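Workshop Robot Build, Unit 3: Grasping in the Simulator

Before you power up the bench arms, your pick has to run in simulation. Load the Rorumetti scene file and set the random seed to 289 so that all groups start from the same layout. Drive the right arm only and leave the left gripper closed.

Approach from above, close both fingers, and stop the run while the object is still held. Save that view from the overhead camera.

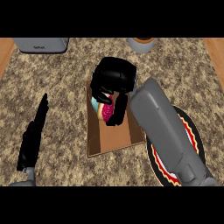
Fig. 2. Simulated overhead view, right gripper holding the doughnut in the open box.

Check the forearm link as well as the fingers. In this pose it passes over the edge of the box and covers most of the round tray, so a low wrist height needs care.

Log the joint angles at the stop point. Wiring for the bench arms is covered in the Duretti notes, page 56.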